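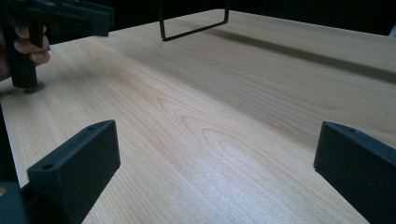 Light wood tabletop with cathedral grain

Clendby Finishes
Support » Tabletop Care and Refinishing FAQ

Applies to Clendby hardwax oil, Dokia 386 water-based topcoat, and Sonwood maintenance soap. Shellac and nitrocellulose lacquer are covered on a separate page.

How do I find out what finish is on my table?

Pick a spot on the underside of the top, near an apron. Put one drop of denatured alcohol on it and wait 30 seconds. If the finish turns sticky, it is shellac. If nothing happens, repeat on a new spot with lacquer thinner. Softening at this stage points to lacquer. No reaction to either one usually means a cured oil, varnish, or catalyzed coating. The underside may have been finished differently from the top at the factory, so repeat the test on an edge if the result will decide which product you buy.

Is my top solid wood or veneer?

Look at the end of the top. On solid wood the lines on the face continue over the edge as end grain. On veneer they stop at a thin seam or at an applied edge band. Face grain alone does not settle the question. Plain-sliced veneer shows the same nested arches as a plain-sawn board.

How much can I sand a veneered top?

Assume there is 0.5 mm of wood to work with, and less near the edges. Do not use a belt sander. Hand sand with 220 grit on a flat block, along the grain, only until the old finish is dull. Stop if the color changes abruptly or a dark glue line shows.

Can I put Dokia 386 over an old oil finish?

Yes, if the oil has cured for at least 30 days and the surface has been washed and scuffed with 320 grit. Make a test patch first. Press tape onto the patch after 72 hours and pull it off. If finish comes away with the tape, strip the top or stay with an oil product.

Why did my pale wood turn yellow?

Oils containing linseed darken with age, more so in rooms with little daylight. Dokia 386 adds very little color. Hardwax oil in the Natural shade contains a small amount of white pigment to offset the warm tone. Natural is not recommended on walnut or other dark woods.
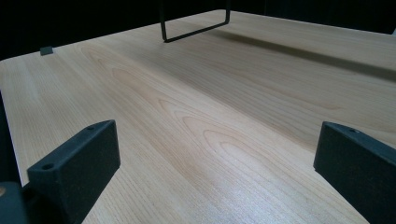

Pale wood with a satin sheen

The sheen looks uneven in window light. Is that a defect?

Not always. Satin finishes scatter light, and the same surface can look bright from one side and gray from the other. Check from at least two positions with the room lights off. A real sheen fault stays in the same place when you move. Common causes are a can that was not stirred to the bottom, overlapping a section that had started to dry, and soap residue.

What is the coverage?

Hardwax oil: 24 square meters per liter, one coat.
Dokia 386: 10 square meters per liter, one coat. Apply three coats to dining surfaces and two to desks.
Coarse-grained woods such as oak and ash take more on the first coat.

How do I remove a white ring?

Let the top dry for a full day before doing anything. Many rings fade without treatment. On oiled surfaces, rub the mark along the grain with a white pad and a few drops of hardwax oil, then wipe off all the excess. On Dokia 386, a ring that remains after a week is under the film and the section has to be recoated.

How do I dispose of oily rags?

Soak them in water and seal them in a metal container, or spread them flat outdoors, one layer thick, until stiff. Do not leave them in a pile. Curing oil gives off heat and bunched rags can catch fire.

Is the Seppälä brush required?

No. Any fine synthetic brush or a 4 mm microfiber roller works with the water-based topcoat. The Seppälä 579 is the one we stock.

My can has a four-digit code starting with 16. Is it still usable?

Batch 1693 of hardwax oil has a shelf life of five years unopened. If a skin has formed, cut it out and strain the rest. Discard the can if the contents have gelled.

Related pages: Stripping Old Varnish, Edge Band Repair, Safety Data Sheets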